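Trumberg Hall: small parts on the big mat

The spring open afternoon at Trumberg Hall took place on 2nd March, and members are thanked for their attendance and for the many kind remarks left in the book at the door. The engineering section of the Sulholm Technical Society had the use of the main floor, with the lecture room reserved for the Shim collection and the refreshments served, as last year, in the upper gallery.

The section chose bevel gears as its subject. Bok-nam Kang, who has looked after the parts store for several seasons, prepared the notes and selected the pieces from the Clituvlow bequest. The bequest runs to 756 catalogued items, most of them too small to be appreciated behind glass, and it was therefore decided to bring a few out onto the black mat on the hall floor. 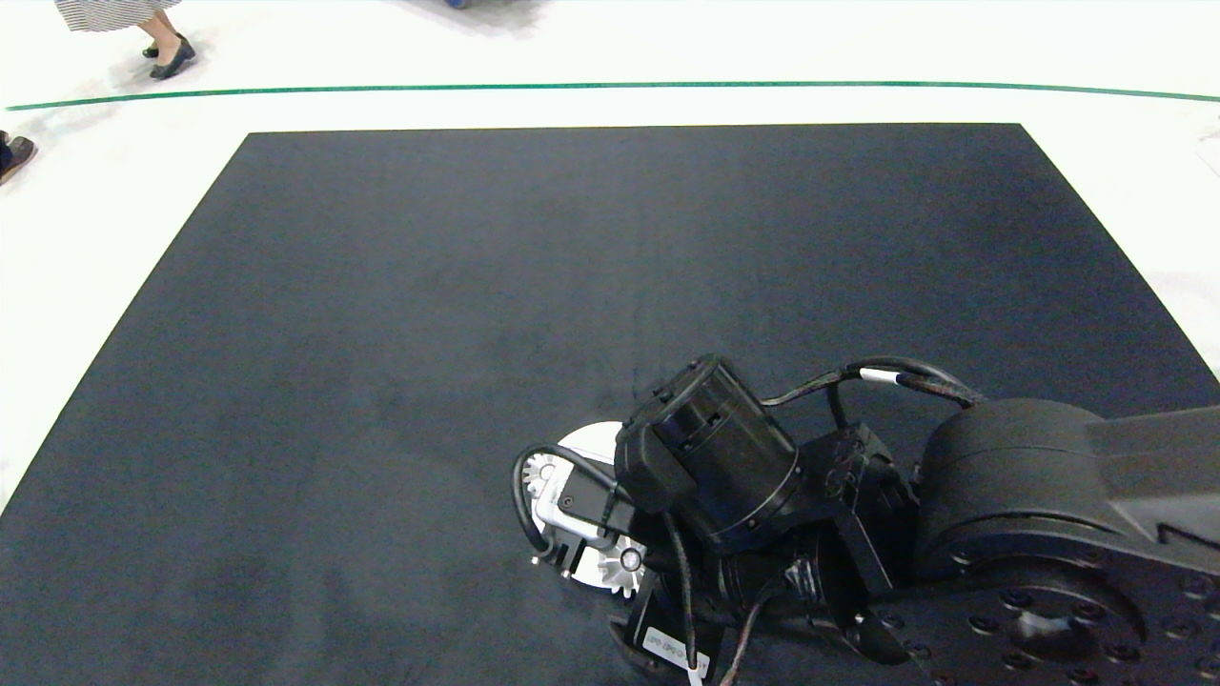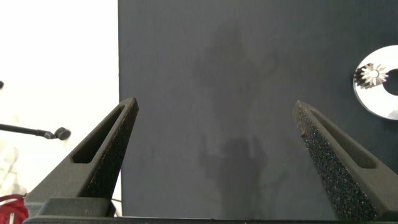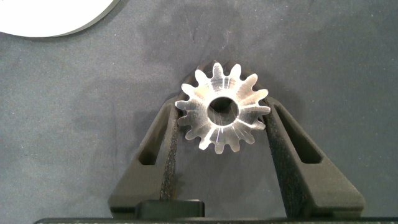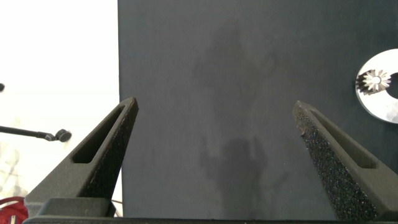
Sulholm Technical Society Newsletter — Issue 18

A bevel gear differs from an ordinary spur gear in that its teeth are cut on a cone. Two such gears, meeting at an angle, will carry a drive round a corner, and the form is familiar from hand drills and from older workshop machinery. In the bright metal gear shown close up, the teeth can be seen radiating evenly from a thick-rimmed bore, with fine machining marks across the face. Marks of this kind are of interest to the student and should be left alone. Members who own similar pieces are asked not to polish them before offering them to the collection.

The question of surfaces was raised by several visitors. A dark, matt ground is much to be preferred for bright metal — the outline of a tooth or a plain ring is far easier to follow against charcoal than against the white of the hall floor. The section intends to adopt the same arrangement when the collection is next shown in August.

The revised parts list is now available from the Society's office. A first printing of 600 copies has been ordered and will be sent to all members who have asked for one. Those wishing to be added should write to the office, giving their membership number and stating whether the illustrated supplement is also required.

The appeal for the new storage drawers remains open. The Society has set aside 1,000 pounds towards the cost, and further gifts will be acknowledged in the next issue. Offers of shallow trays, lined or unlined, would also be welcome, provided that they are clean and have labels or label holders fitted.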